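Ticket: Meteck room dehumidifier shuts off before reaching set point, no error code
Status: Closed
Site: Eltbridge, ground floor workshop
Opened: 20/09/2023
Category: Climate equipment / drainage and controls

Problem as reported

The dehumidifier in the ground floor workshop runs for a while and then stops. The fan stops too. The display stays on and shows the set point, which is 45 percent. Room humidity at the time of the report was 61 percent on the wall sensor. No error code, no beep, and the bucket light is off. Turning the unit off and on at the panel starts it again for another 20 to 40 minutes.

The unit was installed in the spring and ran without trouble until the drain was moved to the new floor sink. It is on the continuous drain hose, so the bucket should never fill.

Equipment

Meteck room dehumidifier, floor model, hose drain
Ouellet wall sensor, wired to the Plurkungate logger
Plurkungate logger, one reading every ten minutes, web page on the local network
Room: 500 square feet, one outside door, one inside door, no windows that open

Entry 1 – basic checks

Filter was gray with dust. Washed it, dried it, put it back. Coil has no ice on it. Outlet voltage is normal with the unit running and with it stopped. The power cord is plugged straight into the wall, with no extension.

Restarted at 9:10. Stopped at 9:42. No change from the cleaning.

Entry 2 – bucket float

Took the bucket out. It had a little under an inch of water in it, which should not be there with the hose connected. Float moves freely. Pushed the float up by hand with the bucket in place and the red bucket light came on right away, so the float switch and the light both work. Emptied the bucket and put it back.

Restarted. Stopped after 35 minutes. Bucket light off. A few spoonfuls of water in the bucket again.

Entry 3 – drain hose

The hose leaves the back of the unit, runs along the baseboard behind the shelving and goes down into the floor sink. Behind the shelving it had been lifted over a pipe bracket, so there was a hump in it higher than the outlet on the machine. That explains the water in the bucket. It does not explain the shutoff.

Rerouted the hose under the bracket and checked the fall with a level all the way to the sink. Poured a cup of water in at the top end and it came out at the bottom with nothing left standing in the line.

Ran the unit for two hours. Bucket dry. It still stopped twice.

Entry 4 – reply from Meteck support

Sent them the notes above. Their answer, shortened: a full stop of compressor and fan with the display on and no code means the unit believes it has reached the set point. They asked what the unit itself reads for room humidity, as opposed to the wall sensor. To see it, hold the down arrow for five seconds.

Did not know about the five second hold. It is not on the quick start card.

Entry 5 – comparing readings

With the unit stopped:
Unit reads 43 percent
Wall sensor reads 58 percent

With the unit running for ten minutes after a restart:
Unit reads 52 percent and dropping
Wall sensor reads 58 percent

So the unit is stopping on purpose. It thinks the room is at 43. Either the built-in sensor is off or the air reaching it is drier than the air in the rest of the room.

Exported everything from the Plurkungate logger to see when this began. The file has 2,503 readings. The wall sensor held between 44 and 48 until the drain work, then climbed over two days and stayed high. That matches the date the unit was pushed back to reach the new sink.

Entry 6 – position of the unit

When the drain was moved, the unit was slid into the corner next to the shelving. The dry air outlet is on the left side and now faces the end panel of the shelves, six inches away. The air hits the panel and goes around to the intake at the back. The manual asks for 600 mm of clear space on the outlet side and 600 mm at the back. Whoever moved it (me) read the part about the hose and skipped the part about clearance.

Pulled the unit out of the corner and turned it so the outlet points down the length of the room. Needed a longer hose, 3/4 inch, from the hardware store. Checked the fall again.

First run after the move: 3 hours 50 minutes with no stop. Wall sensor went from 58 to 51. The unit read 50 at the end, so the two now agree to within a point.

Entry 7 – overnight run

Left it on with both doors shut. Wall sensor at 46 in the morning. Unit cycling on and off with a long gap between cycles, as it did in the spring. Bucket dry. Floor dry along the whole hose run.

One note for the log: the logger page showed a gap of 40 minutes overnight. The logger lost its network connection and came back by itself. The readings were stored and filled in later, so nothing is missing from the export. Will open a separate ticket if it happens again.

Entry 8 – effect on wood in the room

The reason this room is held at 45 percent is the maple. At 58 to 61 percent it takes up moisture and the glued boards can cup or open at the joints. Went through the shelf stock with a straightedge. Two short pieces had a slight cup and were set aside with spacers between them. The rest of the shelf stock is flat enough to use.

The large pale board on the blue pegboard table is made up of planks too, and the seams between them are faint.

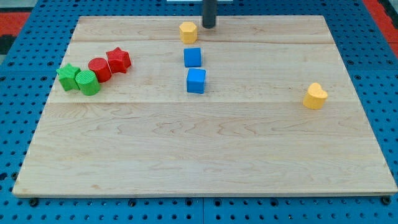
Entry 9 – changes made

Set point left at 45 percent.
Taped an outline on the floor where the unit has to stand. The tape includes the clearance on the outlet side and at the back.
Wrote the five second hold on a label and stuck it on top of the unit.
Added a high alert at 52 percent in the Plurkungate logger – it had never been set up. Tested it by breathing on the wall sensor. The message arrived in under a minute.
Filter cleaning moved from every three months to monthly.

Still open

Ouellet wall sensor is due for a calibration check in November. The salt test kit has to be ordered first.
The outside door seal is worn at the bottom corner. Not part of this fault, but it lets damp air in. Separate ticket.

Resolution

Dry outlet air was being drawn back into the intake and the unit read the room as drier than it was. Unit moved, hose replaced and rerouted. No parts needed from Meteck. Closing.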